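Workshop notebook, Wednesday, March

Started the second glue trial for the Gistholm shelving job. The first batch failed along the end grain on the short pieces, so I cut new ones from the same board and left them by the radiator overnight. Moisture reading this morning was fine on all of them.

Two glues on test: the Omard white we always use, and the slower Botha one that came with the last order. Same clamps, same pressure as near as I can get it by hand. 30 minutes in the clamps for the Omard, as the tub says. The Botha tub only says "until firm", no use to anyone, so I gave it 2 hours and wrote that on the masking tape.

Cleaned up squeeze-out with a damp rag on one half of each joint and left the other half to scrape later. I want to see which half takes oil better. Last time the wiped side came up blotchy. 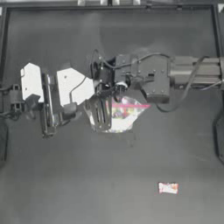 Scraping went quicker than I thought it would. The Botha squeeze-out stays rubbery and drags, so leave it until the next day. The Omard chips off clean with the card scraper. Edge on the scraper is going, needs a new burr before anyone uses it on the proper shelves.

Load test at 11. Hung the bucket from the middle of each sample and added sand a scoop at a time. Omard sample 1 let go at 700 g over the bucket weight, which is poor. Looked at the break and there was a dry patch at one corner, so I am putting that down to me and not the glue. Sample 2 is still holding with the bucket full. Botha samples not loaded yet, they get the full night.

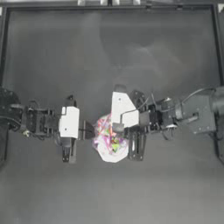

Grey worktop, white plastic bag in the middle.

To do:
Load the Botha samples first thing.
Oil the scraped and wiped halves, one coat, same rag.
Recut sample 1 and brush glue on both faces this time.
Ask Skedora if the longer clamps are back in stock. We are two short for the tall unit.
Order masking tape.

Drawing for the tall unit still shows the old back panel. Don't cut from it. The new one is pinned by the door with the height changed in pencil.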